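Hand tool maintenance group
Minutes of the April meeting

Held in the upstairs workshop, 2.00 pm to 3.25 pm
Chair: Mireille Masri
Present: workshop, software and home collection leads; stores (from item 4)
Apologies: purchasing

1. Minutes of the last meeting

Agreed as a correct record, with one change. Under item 5 the torque driver was said to be kept in the Waltis cabinet. It is kept in the drawer below it. The cabinet is locked in the evenings and the drawer is not.

2. Actions carried over

Spare finger plates: received and checked against the drawing. One had a burr on the inside of the slot and has been filed down.

Label printer: still not working. Labels are being written by hand for now. Workshop to ask Sleiman whether the old one can be had back.

Cleaning sheet: rewritten and pinned up by the bench. The old version said to wipe the pads with solvent. This has been taken out. Pads are to be wiped with a damp cloth and left to dry before the tool goes back in its case.

3. Gripper fingers and pads

Most of the meeting was spent on this item.

The folding work on the Fondurau job has been harder on the pads than the kitchen work was. Cuffs and collars are picked up between the tips, so the wear is at the top of the pad and the lower part stays almost as new. The workshop passed round two worn pads from tool 256. On both, the tip had gone smooth and the glue had begun to lift on the inner edge.

Home collection reported that thin shirts slip when the pads are in this state. The person holding the tool then squeezes harder, which bends the finger plates outwards a little and makes the slipping worse. They asked for pads to be changed sooner.

It was agreed that pads will be changed when the tip pattern can no longer be felt with a fingernail, and not left until the glue lifts. Both pads are to be changed together even if only one is worn. The workshop does not want a new pad facing an old one, as the two do not meet squarely.

The question of which way up the pads go was raised again. The chair asked for a picture of a tool in use to be put in the minutes, so that anyone fitting a pair at home has something to hold the tool against.
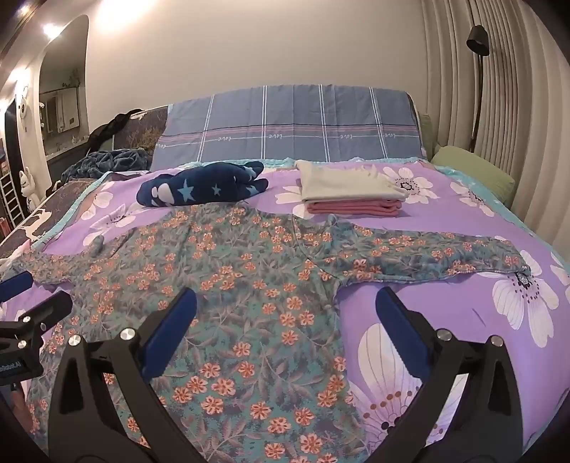 Item 3: fingers open over a shirt, dark blue pads facing inward.

Screws: home collection had been tightening the finger screws by hand with a short key. Two tools came back with a stripped head. From now on the screws are to be done with the torque driver only, and if one is found loose during a session the tool is to be changed for the spare and sent in. Software pointed out that not every household kit has a spare. Stores to check.

The workshop will put a paint mark across each finger screw and plate at the next service, so a screw that has turned can be seen without putting a tool on it. There was some discussion of colour. White was preferred as it shows up on the black plate.

4. Opening and closing check

Stores joined the meeting.

Software went through the check that is done after any pad or finger change. The tool is opened fully, closed fully and opened again, and the reading is compared with the one written in the lid of the case. On tool 290 the closed reading had drifted after a pad change. The new pads were thicker than the old ones and the zero had not been set again. Three sessions of shirt folding were recorded before it was noticed. Software believes they can be corrected and will confirm.

Agreed that the zero is to be set after every pad change without exception. The step will be moved to the top of the sheet, where it was before the last rewrite. Home collection asked that the wording be made simpler. "Establish closed datum" is to become "close the tool and press set".

Mireille Masri asked if the software could refuse to start when the closed reading is out. Software said yes, but that a cuff or a bit of thread caught between the pads would also stop it, and people would ring up. A warning on the screen will be tried first.

5. Lint

Lint has been found in the finger pivots on most of the tools used for clothes and bedding. Towels are the worst. It packs in behind the pivot and the finger stops short of fully open.

The workshop showed how it is cleared with the soft brush. No compressed air is to be used, as it drives the lint further in. No oil is to be put on the pivots by anyone outside the workshop. One tool came in with what smelt like sewing machine oil on it and had to be stripped and washed.

Brushing to be done at the end of each day of cloth work. A brush will go in every case. Stores has enough for the cases that are out now.

6. Bracket bolts

The workshop has begun checking the bolts on the mounting bracket as part of the routine service. None found loose so far. There was a suggestion to use thread lock. Left for now, as the bracket has to come off when the cable is changed.

7. Pads: supply

The present pads come through Orkano. The last delivery was late and one bag was the wrong hardness. They look the same as the right ones and can only be told apart by pressing them. The bag has been taped up and marked DO NOT FIT and is on the top shelf. Stores to return it.

It was suggested that pads be cut in the workshop from sheet. The workshop said it had been tried and the edges were poor. To be looked at again if the next delivery is also late.

8. Any other business

The case for tool 290 has a broken catch. Please do not carry it by the handle.

Home collection asked who to ring if a tool stops after five o'clock. No change: leave a message and use the spare.

Whoever borrowed the small side cutters is asked to put them back.

Actions

Workshop: paint marks on finger screws at next service. Ask Sleiman about the label printer.
Software: confirm whether the three sessions from tool 290 can be corrected. Trial on-screen warning.
Stores: check spares in household kits. Brushes into cases. Return wrong pads to Orkano.
Home collection: pass the new pad rule to everyone using a tool for cloth work and collect the old cleaning sheets.
Chair: reword the closing check and circulate.

Next meeting: same room, 2.00 pm, date to be sent round.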